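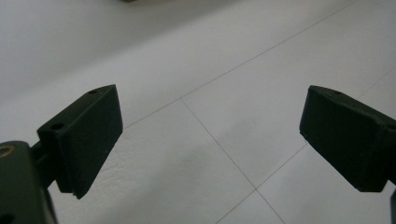
하루나 바닥 기록 (Haruna Floor Log)
README

마지막 수정: 2021년 8월 11일

개요

하루나 건물 안의 밝은색 타일 바닥을 닦고, 말리고, 다시 들여다본 기록이다. 행 수는 1724, 열은 8개, 파일은 방마다 하나씩 4개로 나뉘어 있다. 타일은 Harkby, 세제는 Cundby와 Dateck 두 가지를 썼다.

먼저 말해 두자면 이 기록으로 "어느 세제가 더 좋다"는 결론을 내리려는 사람에게는 권하고 싶지 않다. 우리도 처음에는 그 답을 기대하고 시작했다. 지금은 밝은 타일 바닥이 깨끗해 보이는 데 세제보다 조명과 시간대가 더 크게 작용한다고 의심하고 있고, 그 의심조차 이 표만으로는 증명이 안 된다.

왜 만들었나

밝은 타일을 깔면 관리가 쉽다는 말을 여러 번 들었다. 얼룩이 바로 보이니 바로 닦게 된다는 논리였다. 얼룩이 바로 보이는 것까지는 맞다. 그다음은 모르겠다. 창가 쪽에서 멀쩡하던 타일이 저녁 형광등 아래에서는 누렇게 보이고, 문 앞 줄눈은 닦은 직후에 오히려 더 지저분해 보이는 날이 많았다. 말로만 다투기 지겨워서 표를 만들었다.

파일 구성

hyeongwan.csv 현관. 신발을 신고 드나드는 구간이 섞여 있다.
bokdo.csv 복도. 가장 길고, 가장 기록이 고르다.
jakeopsil.csv 작업실. 바닥에 물건을 내려놓는 일이 잦아 기록이 자주 끊긴다.
changgo.csv 창고. 솔직히 빼도 되는 파일이다. 같은 값이 너무 오래 이어져서 정말 보고 적은 것인지 의심스럽다.
memo.txt 비고란에 다 들어가지 않은 메모 모음. 정리되어 있지 않다.

파일 이름의 로마자 표기는 처음 만든 그대로 두었다. hyeongwan은 hyeongwan이 아니라는 지적을 받았지만(현관이면 hyeongwan이 아니라 hyeon으로 시작하고 g와 w 사이를 어떻게 할지가 문제라는 식의 긴 이야기였다) 경로를 바꾸면 스크립트가 깨지므로 손대지 않는다.

열 설명

gonggan 방 이름. 파일마다 같은 값이라 합칠 때만 쓸모가 있다.
tail_id 타일 번호. 문에서 먼 쪽부터 매겼다. 복도는 중간에 번호가 한 번 밀렸고, 밀린 위치는 memo.txt에 적혀 있다.
sije 세제. C는 Cundby, D는 Dateck, M은 맹물. 빈칸은 안 닦고 보기만 한 경우다.
huiseok 희석 방법. 병 뒷면대로 했으면 1, 눈대중이면 2. 2가 많다.
bit 볼 때의 빛. 낮, 저녁, 전등 세 가지로만 나눴다. 흐린 낮을 어디에 넣을지 끝까지 통일하지 못했다.
eolluk 얼룩 점수. 0에서 4까지이고 4가 가장 심하다.
julnun 줄눈 점수. 위와 같은 척도지만 같은 척도로 봐도 되는지 의문이다.
bigo 비고. 자유 기입.

타일 규격

Harkby 타일은 한 변이 300mm인 정사각형이다. 포장에 그렇게 적혀 있고, 우리가 잰 것도 줄자 눈금 안에서는 같았다. 다만 현관 가장자리는 잘라 붙인 조각이 많아서, 한 장을 한 칸으로 세는 방식이 여기서는 무리다. 조각난 타일도 번호는 하나씩 받았다. 면적당 얼룩을 계산할 생각이라면 현관은 빼야 한다.

표면은 무광이라고 들었는데 비스듬히 보면 꽤 번들거리는 장이 있다. 원래 그런지 Cundby가 남긴 막인지 판단하지 못했다. 맹물로만 닦은 복도 끝에서도 같은 메모가 나오므로 세제 탓으로 돌리기에는 근거가 약하다.

점수 매기는 법

서서 내려다보고, 한 번 쪼그려 앉아서 본다. 두 번의 인상이 다르면 나쁜 쪽을 적는다. 이 규칙은 중간에 생겼다. 앞부분의 기록은 서서만 본 것이라 점수가 후하다. 앞뒤를 나누는 표시를 따로 두지 않은 것은 우리 실수이고, bigo에 "앉아서"라는 말이 처음 나오는 행을 경계로 삼는 수밖에 없다.

얼룩 점수 기준은 다음과 같다.
0 앉아서 봐도 모르겠다
1 앉으면 보인다
2 서서 찾으면 보인다
3 찾지 않아도 보인다
4 방에 들어오면서 보인다

1과 2의 차이는 보는 사람의 키와 기분에 달려 있다고 생각한다. 1과 2를 합쳐서 쓰는 편이 안전하다.

줄눈은 더 곤란하다. 젖으면 진해지고 마르면서 밝아진다. 언제 봤는지에 따라 점수가 두 칸씩 움직이는데, 닦고 얼마나 지났는지를 적는 열이 없다. 표를 설계할 때 빠뜨렸다. 나중에 넣자는 이야기가 나왔을 때는 이미 절반 넘게 채운 뒤였다.

세제에 대해

Cundby는 거품이 적고 헹굼이 필요 없다고 알고 썼다. 헹구지 않은 날의 비고에는 "발자국이 더 잘 보임"이 반복해서 나온다. 헹군 날에는 덜하다. 그렇다면 헹굼이 필요 없다는 말은 무슨 뜻인지 모르겠다.

Dateck은 냄새가 강하다. 냄새가 강한 세제를 쓰면 바닥이 더 깨끗해졌다고 느끼기 쉽다는 점을 감안해서 읽어 주기 바란다. 무엇으로 닦았는지 모르는 상태로 점수를 매긴 기록은 하나도 없다. 이 한 가지만으로도 두 제품의 비교는 접는 것이 맞다고 본다.

맹물 기록은 적지만 결과가 그리 나쁘지 않다. 애초에 덜 더러운 날에 맹물을 골랐을 가능성이 크다.

알려진 문제

작업실 파일에서 타일 위에 물건이 있던 날은 빈칸으로 두기로 했는데, 보이는 부분만 보고 점수를 적은 행이 섞여 있다. 구분할 방법이 없다.

창고 파일은 0이 길게 이어진다. 창고 바닥이 그렇게 깨끗할 리 없다.

걸레를 언제 빨았는지 기록이 없다. 더러운 걸레로 닦은 좋은 세제와 깨끗한 걸레로 닦은 맹물을 구별하지 못한다.

타일의 원래 색에 편차가 있다. 같은 상자에서 나온 것도 나란히 놓으면 한 장이 조금 더 회색이다. 이런 장은 아무리 닦아도 1점을 받는다. 그중 몇 장은 memo.txt에 "원래 그럼"이라고 적혀 있는데, 정말 원래 그런지 깔기 전에 확인해 둔 자료는 없다.

8월 이전 기록에는 장마철 습기의 영향이 들어 있을 것이다. 습도는 재지 않았다.

써도 괜찮을 용도

밝은 바닥의 관리 기록지를 새로 만들려는 사람이 열 구성을 참고하는 것. 특히 우리가 빠뜨린 열(닦은 뒤 지난 시간, 걸레 상태, 습도)을 넣어서 만들면 된다.
불완전한 표를 정리하는 연습. 빈칸, 밀린 번호, 애매한 분류가 고루 들어 있다.
복도 파일에 한해서, 같은 타일이 빛에 따라 얼마나 다른 점수를 받는지 훑어보는 것.

쓰지 말았으면 하는 용도

제품 추천글의 근거. 타일 시공 여부를 정하는 자료. 얼룩 점수의 평균을 내서 방끼리 순위를 매기는 일. 마지막 것은 우리도 해 봤고, 창고가 1등이 나왔다.

읽는 법

인코딩은 UTF-8, 구분자는 쉼표다. bigo에 쉼표가 들어간 행은 큰따옴표로 묶었지만 초반 일부는 묶지 않았을 수 있다. 열이 8개로 읽히지 않는 행이 나오면 그 경우다. 스프레드시트로 바로 열면 tail_id 앞의 0이 사라지니 문자열로 지정해서 불러올 것.

수정과 문의

점수는 나중에 고치지 않는다. 틀려 보여도 그대로 두고 memo.txt에 이유를 덧붙인다. 오탈자와 번호 밀림은 수정 요청을 받는다. 점수 기준을 바꾸자는 제안은 다음 판에서 생각해 보겠지만 다음 판이 나올지는 정해지지 않았다.

변경 내역

복도 번호 밀림 위치를 memo.txt에 추가
희석 열의 값을 글자에서 숫자로 변경
창고 파일을 뺄지 논의, 일단 유지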